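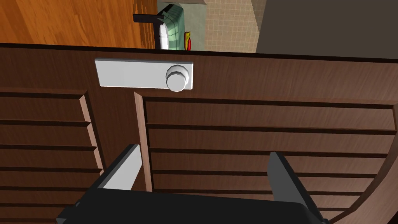

Who Said It First? How the News of the Salinas Ferry Breakdown Traveled

Project report by Iara Lagos, Paweena Mahawong and Huiling Hao
Media and Society, second year
Supervisor: Hélène Arsenault

1. How we came to this topic

When the ferry Salinas lost engine power outside Nestberg harbor in February, all three of us heard about it from our phones before we heard it from a person, and all three of us heard something different. Iara read that the boat was on fire. Paweena read that it had hit a sandbar. Huiling, whose aunt takes that crossing to work, read that everyone was fine and the boat was already being towed, and since she read hers last of the three, she had the easiest evening. We compared notes over lunch a while later and got into a pretty lively argument about where each version had come from, and by the time the plates were cleared we had more or less picked our project.

Our first plan was much bigger. We wanted to look at rumors in breaking news in general, and Ms. Arsenault very kindly let us talk for a long while before asking which rumors, in which news, and read by whom. We went home and cut it down to one boat and one night, and we are grateful for that now.

2. What happened, as far as it is known

The company that runs the line, Wiltetti, has published a short report, and we use it as our base. The Salinas left Nestberg on the evening run with 200 passengers. A fuel pump failed not long after the boat cleared the outer breakwater. The engine room filled with exhaust smoke, which came out through the vents and could be seen from shore. There was no fire. The captain dropped anchor and asked for a tug, and the boat was brought back to the same dock it had left from. One passenger was treated for a twisted ankle, which she got on the gangway going home.

We should say that a company writing about its own breakdown is not a perfect source, and we went back and forth on how far to lean on it. The harbor office log agrees with it on the order of events, though the log is very brief (most of the entries are a single line), and the two passengers we spoke to agreed with it too, apart from the smoke, which both of them remembered as being much thicker.

3. What we collected

We gathered every public post and article we could find that mentioned the ferry between the first call for a tug and noon on the next day. After taking out doubles and a surprising number of posts about the city of Salinas in California, we had 1,348 items. Most were short posts. The rest were news articles, updates to news articles, and videos with captions.

Reading all of them closely was more than three people could do alongside their other classes, so we sorted the whole set by its main claim (fire, collision, engine trouble, or no cause given) and then chose 300 for close reading. Paweena drew these at random from each hour so that the busy part of the night wouldn't swallow everything. For each one we wrote down who the source was supposed to be, how sure the wording sounded, and if the item was later changed or taken down.

Two of us read each item separately. When we disagreed, the third read it too, and we talked it over. We disagreed most on sureness. Is "reports of a fire" a claim that there is a fire? Iara said yes, since that's what a reader walks away with. Huiling said the writer had at least left a door open. We finally made a middle category for wording like this, and it ended up being the one we found most interesting.

4. What we found

The fire story began with something true. A man on the shore posted that he could see smoke coming from the ferry, and he could. He didn't mention fire at all. His post was shared many times with people's own words added on top, and within a few steps the word "smoke" had turned into "burning." We could follow this chain nearly all the way, and it is the part of the work we enjoyed the most, though it took Huiling several late nights and one very long spreadsheet.

The bigger jump came when Stulledeo, a site that gathers local news from many places, ran a headline saying the ferry was on fire, with "according to witnesses" under it. We could find no witness in the article who said so. The only person linked was the man on the shore. After that headline, other pages began to name Stulledeo as their source, and so the claim looked a good deal firmer than it had an hour before. Nothing new had been learned in between.

The collision story was harder to trace and we never got to the bottom of it. Our best guess is that it grew out of an older article on a sandbar near the harbor mouth, which was being passed around again that evening without its date. We want to be clear that this is a guess. The oldest post with the sandbar claim has been deleted, and all we have are the replies.

Corrections were made, and sooner than we had expected. Stulledeo changed its headline before midnight. What it didn't do was say so. The new headline simply sat where the old one had been, and a reader who came back would have had no way of knowing that the first version was wrong. Among the items in our close reading, the quiet change was a lot more common than a marked correction, for large pages and small ones alike. Several people who had shared the fire story did post a follow-up saying they'd been mistaken, and those posts were shared far less than the originals.

5. A conversation with an editor

Domingo Ibarra edited the evening news at a local radio station for many years and now teaches part time, and he was generous enough to give us most of an afternoon. His station waited until it had the harbor office on the phone, and so it was late with the story. He told us he got angry messages asking why the radio was hiding a ferry fire.

"You feel the silence," he said. "You're reading out the weather and you know people are switching over to somebody who will tell them something."

We asked if he would do the same again. He said he would, but that he'd go on air earlier with what he did know: that the ferry had stopped, that a tug was on the way, and that the station was still checking on the smoke. He thought waiting without saying you are waiting was a mistake of its own. Our group hadn't considered this before we met him, and we went back and added a column for items that openly said what was not yet known. There were very few of them.

6. Weak points

We only have what was public. Family chats and private groups surely carried a great deal that night, and two of our own three first versions reached us that way. Deleted posts are missing except where somebody quoted them. We also knew how the story ended before we began, and it is easy to be hard on a headline when you've got the company report open in the next window. We tried to ask each time what the writer could have known at that hour.

7. What we take from it

We would like to see pages mark their changes, even with a single line at the bottom. We'd also like our own classmates to try something we have all started doing, which is to click through to the person who is said to have seen the thing and read what that person wrote. For the Salinas it took us under a minute.

Our warm thanks go to Ms. Arsenault for her patience with our drafts, to Mr. Ibarra for his time and the coffee, and to Huiling's aunt, who still takes the ferry.

Comments

portside_gran: I was on the hill with my binoculars and I thought fire too, I'll admit it. Very nice work, girls.

T. from Nestberg: Good read. One small thing, the evening run that week was leaving from the east dock. Doesn't change anything in your report.

mkl88: would love to see the spreadsheet if you're able to share it. Doing something like this on flood warnings for my own class

Paweena M.: @mkl88 We have to take the user names out first but yes! Leave us a message through the department page and I'll send it when it's ready.

oldradiofan: Ibarra is right about the silence. I was one of the people who switched over.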